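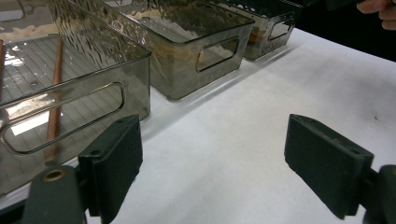
Smoky grey storage bins on the white table.

About Tivia

Hi, I'm Yanti Yeoh, and Tivia is the very small game studio I run with Aaliyah Li. We make quiet story games for people who like to read, poke at things and put the kettle on between chapters (no timers, ever!).

We met on a Sunday at a zine fair, where Aaliyah was selling a card game called Tunik and I bought the last copy. It's about two sisters writing letters across a harbour, it has 16 cards, and I cried on the tram home. I emailed her that night and asked if she'd ever thought of making it for computers. She hadn't, but she said yes anyway.

Our first proper release was Sitompul, a game about learning your grandmother's recipes from the notes she left in the margins. Aaliyah wrote 318 scraps of dialogue for it and I programmed every one of them, grumbling a bit. We'd have been thrilled with 200 players, so the messages that came in afterwards floored us. Some of you sent us your own family recipes, and I've cooked quite a few of them. The tamarind one is my favourite.

Right now we're working on Prurusora, which is longer and stranger and set in a seaside town where all the street names keep changing. Aaliyah draws the backgrounds and writes most of the words, and I do the code, the sound and the bookkeeping. We hope to have a demo out in June.

If you teach, run a library or organise a games night and want to use Tunik or Sitompul with your group, write to us. We answer everything ourselves, usually after 4 in the afternoon.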